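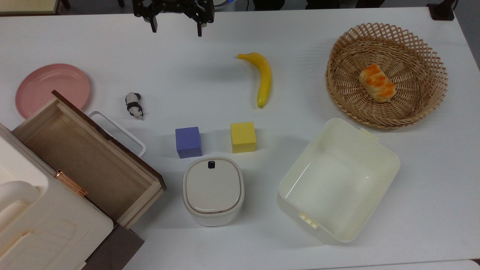
I need a storage plan for the small toys in our playroom that a four-year-old and a six-year-old can follow without me standing there. They have play food, blocks and little animals, and at the end of the day it all ends up mixed together on the white table. I have a few containers already and would like to use them before I buy anything. There is a round wicker basket, which at the moment has the bread roll in it, a big cream-white bin with no lid, and a white canister that does have a lid. The banana and the foam cubes don't belong anywhere yet, and neither does the panda.

What I have tried so far:

First I told the kids that everything goes in the big bin. They did it and cleanup was quick. The trouble came the next morning when the younger one wanted one particular animal and turned the whole bin over to find it, so the room was a mess again before breakfast. That went on for most of the fall.

Then I bought a set of drawers from Dedano, the kind with thin plastic trays, and put labels on them. My six-year-old can read the labels and my four-year-old can't. The trays also stick if anything in them is standing up, and I took them out after a couple of weeks. They are in the garage.

In January I tried one container per kind of toy, lined up on the floor along the wall. It worked better than the other two, but the dog goes through anything on the floor, and I don't want the foam blocks chewed.
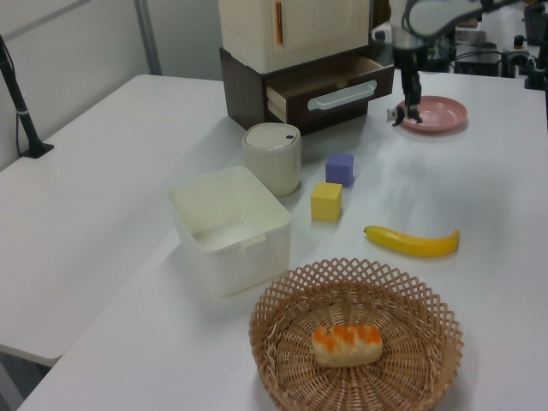
The other thing I can't decide is whether the toys should be stored by type or by game. When the kids play restaurant they use the food, the plate and usually an animal or two as the customers. If I split those up by type they have to go to three places to set up one game, and then back to three places at the end. If I keep them together then the blocks are easy but the rest is a jumble again.

There is also the play cabinet with the orange handle and the brown drawer under it. Right now it holds whatever got shoved in last. I could give it a proper job, but the kids also like opening and closing it as part of the game, so I'm not sure it should count as storage.

I don't have floor space for a big shelf unit. I can spend up to $100 if something is really worth it. Does anyone have a setup like this that has lasted more than a month?

Kálmán Dobos

2 replies were marked helpful by the poster

Zübeyde Bayram

I ran a home daycare for nine years and went through most of the same stages. My advice is to sort by type, with one exception for the plate and anything else that goes with serving, and to keep the number of choices very low. A four-year-old can manage three places. Past that they start guessing, and once they guess wrong a few times they stop caring where things go.

With what you already have I would do it like this.

Wicker basket: play food only. It is the right sort of container for it because you can see in from the top. The bread is already in there, so add the banana and whatever other food you have. Don't fill it past the rim. If the food doesn't fit, put the extra away in a closet and swap it every few weeks.

Big open bin: blocks. Blocks are the one thing where dumping is fine, so give them the container that gets dumped. A wide open top also means the kids can drop them in from standing height. I would get it off the floor because of the dog. A low bench or the end of the table works, as long as the younger one can reach over the side.

Lidded canister: I would not use this for everyday toys unless you check first that both kids can open and close it by themselves. If one of them needs help, you will be called in ten times a day, or the lid will be left off and then it's just another open container that tips over more easily. I used to keep things in lidded containers only if I wanted to be asked first. Stickers, play dough tools, that sort of thing.

Cabinet: let it be the restaurant. Put the plate in it, and the cups if you have them, and leave it at that. The drawer can be for the animals. I know you said it's part of the game, but that helps you. My daycare kids would put the animals "to bed" in a drawer with no arguing, and they would never put them "away." Use a different word at cleanup and see what happens.

For labels, skip the words. Take one real item of each kind, set it on a sheet of paper, trace around it with a thick marker and color it in. Tape that to the front of the container. For the wicker you'll have to tie it on with string through the gaps, as tape won't hold on wicker for long. I tried.

On timing, we did cleanup ten minutes before lunch and ten minutes before pickup. Two short ones were easier than one long one at the end, when everybody is tired. The morning one hardly took any time. At home you could do one before lunch and one before the bath.

You will also have the problem of odd pieces, like a wheel or a puzzle piece or half of something. Have one small bowl up high for those, where you put them yourself, and go through it once a month. If they go into the toy containers they never come out.

I would not spend the $100. If the basket wears out in a year, buy another basket.

Hafiz Teoh

I'd go by game and not by type. We have a shallow tray for each game and when the game is over the whole tray slides on a shelf. Takes my kids two minutes. The restaurant tray has food, dishes, and four animals that live there and never go with the rest. Yes it looks jumbled but nobody is looking at it except them.

We use the Erkholm trays, the ones with handles cut in the ends. A tall bin is bad for this because you can't see the bottom layer. I got mine used.

Also put half the toys in the attic. Whatever system you pick works better with half the toys.

Dilek Saraç

Both of those can work, it depends on the kids. What I want to add is about the dog and the foam, because we had that exact problem.

Our dog never touched wood blocks or plastic food, but she would pick one foam block out of a full bin and shred it. Raising the bin to bench height was not enough for a medium-size dog. What did it was a lid. I bought a plain lidded tote from Jarngate with a soft pop-off lid, and the blocks went in that. My younger son was three and could do the lid on his own after I showed him to start at one corner. If your canister is big enough for the foam cubes you could use that and save the money, but from the sound of it you have more blocks than that.

If a foam block has already been chewed, throw it out. The loose bits come off in the mouth and they are small enough to be a choking risk.

About washing: wipe foam with a damp cloth and a drop of dish soap, then let it dry completely in the open before it goes in anything with a lid. I put ours away too soon one time and the whole tote smelled sour. Hard plastic food can go in the sink. Wicker I just take outside and knock upside down against the step, then go over it with the brush from the vacuum. Don't soak it. Crumbs collect where the base is woven tight, and if you have a dog and real snacks near the play food you will get crumbs.

One small thing on the tracing idea above. It's good, but cover the drawing with clear packing tape, both sides, before you tie it on. Marker on bare paper lasted four days at our house.

Comments

Kálmán Dobos: Thank you all. I'm going with Zübeyde's version first and using a lid for the foam like Dilek says. The canister only takes a few of the cubes, so I will need a tote. Both kids can get the canister open, I checked tonight, but the four-year-old closes it crooked.

Zübeyde Bayram: Crooked is fine if nothing falls out. Leave it alone for two weeks before you change anything. It takes them about that long to stop asking where things go.

İlker Ertürk: We have the same kind of play cabinet and the drawer got pulled all the way out and landed on a foot. Check whether yours has a stop at the back. I screwed in a small block of wood behind the front panel and that was enough. Avcı sells felt pads if the drawer bangs, I put two of those on as well.

Kálmán Dobos: No stop on ours. I'll put one in before the animals move in there.

Hafiz Teoh: Still think trays. Let us know how it goes.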